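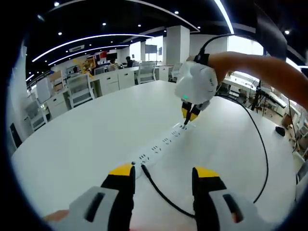

Can a picture book series be entered when some of its titles are out of print?
A series record will accept any mix of titles in print, out of print and on order, and each title keeps its own status.

9. Series records in Trestell

Use a series record to keep the books of one series together on the catalogue screen and on the printed shelf list. Before you start, have at least one book from the series with you. The spelling on the title page is the one to enter, even if the cover is different.

1. Open Catalogue and choose New Series.
2. Type the series name. Leave off "The" or "A" at the front.
3. Enter the publisher. If the series changed hands, as Skistside did when Hedegaard took it over, enter the current publisher here and the earlier one under Notes.
4. Choose a spine label colour.
5. Press Save. Trestell gives the series a number, such as 2713. Write it inside the front cover of each book in pencil.

Note: The series name can be up to 27 characters long on the spine label. Longer names are shortened on the label but kept in full in the catalogue. 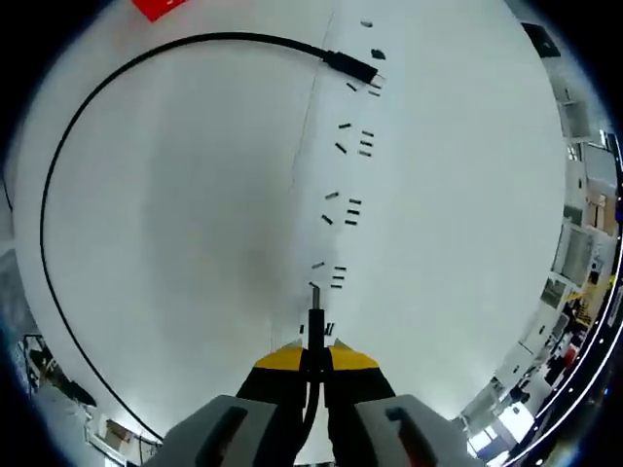 Figure 9a. Small black components and a looped black cable on a white tabletop.

Adding titles

6. With the series open, choose Add Title.
7. Enter the title, author and illustrator. If one person did both, tick Same Person.
8. Enter the reading order. For books that can be read in any order, leave this blank – Trestell will sort them by title.
9. Set the status to In Print, Out of Print or On Order.

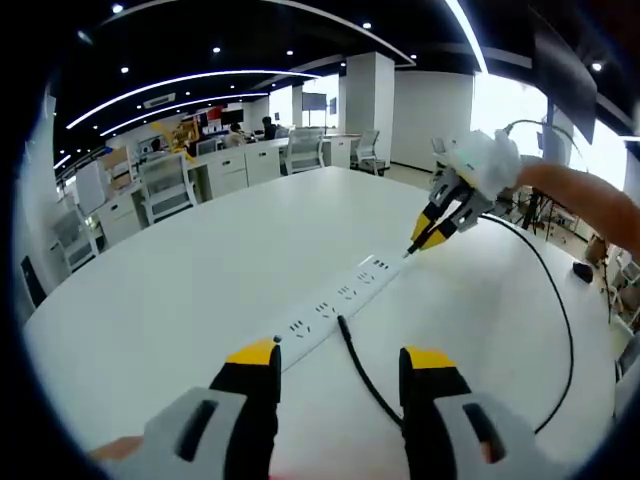
Figure 9b. White power strip with a thin black cable plugged into its side.

Caution: Do not delete a title when its last copy is lost. This also removes its borrowing history. Set the number of copies to zero instead.

Boxed sets and second editions

10. Enter a boxed set as separate titles. Put the name of the set under Notes.
11. For a new edition, open the old title and choose Copy as Edition 2. Change the year and the ISBN, then save.
12. If you share a catalogue with Endbridge branch, press Send Changes before you close the series.
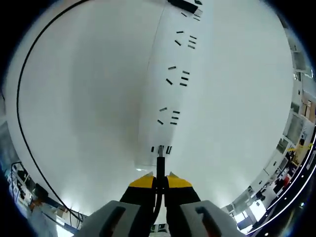
Figure 9c. Small black pieces laid out on a white tabletop.

Changes sent after 9 pm show at the other branch the next morning. To print labels for the new titles, go to Labels and enter the series number.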